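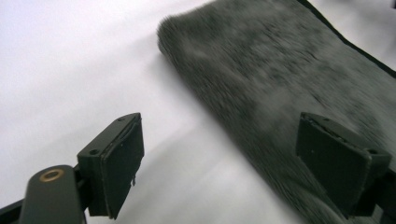 Throws & Blankets

Firkora Long-Pile Throw, Charcoal
Item 2291

I've sold a lot of faux fur over the years and most of it I wouldn't put on my own couch. The Firkora I would, and I did - it's been on the back of my reading chair for two winters now and the dog has more or less claimed it (I bought a second one, which she also likes).

The pile is long and dense, and the gray shifts between charcoal and something more silvery depending on which way you brush it. I love that! It goes with practically everything, and it hides lint better than the solid black one we used to carry from Ultent.

Size: 50 x 76 inches
Care: cold wash, gentle cycle, no fabric softener. Hang it up to dry, please. I put my first one in a hot dryer and the ends of the fur went crunchy.
Brushing: any soft pet brush will do. Go with the pile, a small section at a time.

You may find a few loose hairs the first week. Give it a good shake outdoors and that should be the end of it.

We also have the Sedgwick, which has a shorter pile and weighs less, if you want something for the foot of a bed or you run warm like me.

Charcoal is in stock and ships within 7 days. The cream color is back in July - send me a note if you'd like me to set one aside.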